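Urkach 203 Plug-In Energy Meter

Sold by Sumirthorpe Electrical Supply
Item: Urkach 203
Color: Gray
Availability: In stock

Overview

The Urkach 203 goes between a wall outlet and an appliance and shows how much electricity the appliance uses. It reads watts, volts, amps and kilowatt-hours. If you enter the rate from your electric bill, it will also show the running cost in dollars.

The meter is meant for household appliances with a standard three-prong plug: refrigerators, window fans, dehumidifiers, coffee makers, toaster ovens, computers and so on. It can't be used with electric ranges, dryers or anything else that runs on a 240-volt outlet.

There is no app and no wireless connection. Readings stay in the meter until you clear them, and a power outage does not erase them.

What you can read on the display

Watts -- the power being drawn right now
Volts -- the voltage at the outlet
Amps -- the current being drawn
kWh -- total energy used since the last reset
Time -- hours and minutes since the last reset
Cost -- total kWh multiplied by your rate

The DISPLAY button moves from one reading to the next in the order above. The backlight stays on for 40 seconds after the last button press.

Setup

1. Plug the meter into the wall with nothing attached. The display will show zeros.
2. Hold RATE until the numbers blink. Use the arrows to enter your price per kWh, then press RATE again.
3. Make sure the appliance is switched off and plug it into the front of the meter.
4. Hold RESET until the time goes back to zero.
5. Turn the appliance on.

How long to leave it connected

It depends on the appliance. A lamp or a fan on one speed draws close to the same power the whole time, so a few minutes is enough to read the watts. A refrigerator or dehumidifier cycles on and off and should be measured for at least a full day. A week is better, especially if the weather is changing.

For anything with a thermostat, use the kWh reading and ignore the watts. The watts will jump between the full draw and almost nothing, and neither number tells you much about a month's bill. Cooking appliances are easiest to measure one meal at a time. Reset the meter before you start, cook as usual, and write down the kWh when the appliance is off.

Standby power

The 203 reads down to half a watt. Televisions, game consoles, cable boxes and older battery chargers often draw a few watts when they are switched off. Rima Awad at our service counter suggests starting with the living room and checking one device at a time before checking the whole power strip.

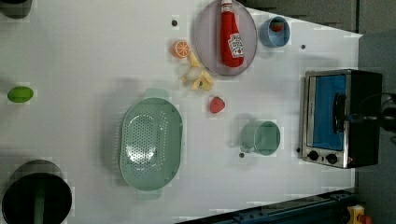

Toaster oven, plate and ketchup bottle on a white work surface.

Specifications

Input: 120 volts AC, 60 Hz
Maximum load: 15 amps
Lowest reading: 0.5 watt
Stored readings: kept for up to 300 days without power
Use: indoor, dry locations only
Plug: three-prong, grounded
In the box: meter, printed instructions, rate card

The rate card is a small folded sheet with room to write down your readings by appliance. More copies are available at the counter at no charge.

Safety

Do not go over the maximum load. The display flashes and the meter beeps when the load is too high -- switch off the appliance and unplug it. Do not plug one meter into another. Do not use the meter with a two-prong adapter. Unplug it before cleaning and wipe it with a dry cloth.

Related items

Fuvlow short extension cord, three-prong. Useful where the outlet is behind furniture and the display would be hard to see.
Majumder outlet tester. Checks for missing ground and reversed wiring.
Urkach 205. Same meter with a larger display.

Shipping and returns

Orders placed before noon on Friday ship the same day. The 203 may be returned unused in its original box. Meters that fail within the warranty period are exchanged at the counter or by mail, and you will need the receipt. In December the return period is extended for gifts.

Schools and libraries that lend meters to the public can ask for the case price, which starts at 5 units.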